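Reviews | Robotics | Standards and Practice | Buyer Guides | Archive

Review: The Plilov Hand-Held Gripper Kit and Its Operating Guide

The Plilov kit is sold to teams that record manual tasks for robot training. It consists of a pair of hand-held grippers, a set of printed marker cubes and a bound operating guide. The grippers have been reviewed elsewhere. This review is concerned chiefly with the guide, which Plilov offers as a code of good practice for recording rooms of any size.

The guide sets out 90 rules in 5 chapters: room, table, operator, object and record. The chapter on objects is the strongest. It asks that soft items such as bags be handled in the state in which a person would normally find them, with straps and buckles left free, and that operators not tidy an item before the first grasp. Many house rules say the opposite, and the resulting recordings are of limited use. 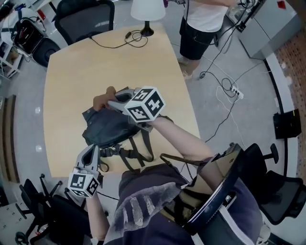 Bag handling at a desk, with a marker cube on each gripper.

The marker rules are also sound. Every cube must be seated squarely, kept clean and replaced when a face is scratched. Operators are told to hold the second gripper where its markers remain in view, even when only one hand is working. The guide gives a short check for this, to be carried out before each session, and our testers were able to learn it in one morning.

The chapter on the room is weaker. It devotes four pages to lighting and a single paragraph to power cables. Mokon, whose competing kit we reviewed in March, requires floor cables to be covered or routed along a wall wherever people stand or walk. Plilov states only that cables should be "managed." A document that describes itself as a standard should say what is acceptable and what is not. The same chapter is silent on chair placement and on the distance to be kept between neighboring operators.

Ruron, Monday morning 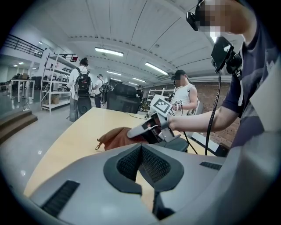 Rules for shared rooms deserve separate mention. Several operators may be at work in headsets at the same time, and a person wearing one has a reduced sense of who is passing behind. The guide recommends that one member of staff without a headset be present whenever more than two operators are recording. We support this rule and would make it mandatory. We would also add a spoken signal for anyone crossing behind an active table – a practice already common in workshops.

Faces are dealt with properly. Recordings must be checked before release, and any recognizable face must be obscured, including those of persons in the background. The record chapter calls for a log entry for every session and a full review after each 1000 recordings. The sample log sheets, prepared by Witkowska, are clear and may be copied freely.

The grippers themselves performed adequately. The jaws closed evenly on thin cloth, although the handle became tiring in long sessions. The guide limits continuous work to 90 minutes. We consider this too generous and suggest an hour.

The kit is recommended, with the reservation that buyers should write their own rules for cables and floor space until a revised edition appears.

Filed under: Automation > Good Practice > Equipment Reviews

Comments

labfloor: We dropped to 45 minutes per session and complaints about sore wrists stopped. Agree that the limit in the guide is too high.

tmk_west: Does the Mokon guide still come only with the full kit? We would buy it for the cable section alone.

Quiet Bench: The rule against tidying the object first is hard to enforce. New staff straighten everything. We put a card on each table.

Previous | Next | Back to top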